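Clonodero Workshop Gallery: Teaching the Arm by Hand

In February we moved our teaching bench to the new room in Sodham, and since then many people have asked me how a working day looks there. I collected some notes for this gallery page. They are about two ways of showing a robot a task. In the first way, you hold the arm and guide it with your own hands. In the second, you sit at the other side of the room and drive it with a controller. Both ways give us a recording, and from the recordings the arm learns.

The task for this month is simple to say: take one small block from the table, lift it, and put it down in another place. We wanted 200 recordings made by hand guiding and 200 made by remote control, so that we could compare them fairly. Everybody in the group takes a turn, also those who came to us from the software side and had never touched an arm before.

We start at 8 in the morning with the hand guiding, when our shoulders are still fresh. The motors are set soft, so the arm follows you, but it has its own weight and you feel this after one hour. The grip is the part that needs the most care. If you close the fingers too early, the block turns a little and the recording shows a grip which we do not want the arm to copy.
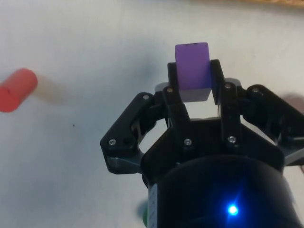
The purple block between the two fingers, seen from the wrist camera. The upper part stands free above the fingertips.

Jessie Laing wrote to us that she would not mix the two kinds of recordings at all in the beginning. In her experience the hand-guided ones are slower near the block and faster in the free air, while with remote control it is the opposite, because people hurry when they can no longer feel the contact. She would train on each set alone first, look at where the arm hesitates, and only then put them together.

I think she is right about the speed. We looked at our own recordings after her message and the difference is easy to see in the curves. For now we keep the two sets in separate folders, Pudgate for the hand guiding and Zawadzka for the remote control. (These are the names of two streets near the old workshop. It is a habit from the first project and we never changed it.)

A few practical things for those who want to try the same:

Keep your own hands out of the view of the wrist camera. Hold the arm behind the last joint.

Put the block in a new position each time, also near the border of the work area. Our first 68 recordings were nearly all made in the middle, and we had to repeat them.

With remote control, stop for one second before you close the fingers. It feels too long, but in the recording it is good.

Change the person after 4 blocks of recording. A tired operator makes small corrections all the time, and the arm learns those too.

The remote control recordings will continue in the afternoons until the set is full. Visitors can sit with us and take a turn with the controller, please only write to the workshop first so we can keep a place for you.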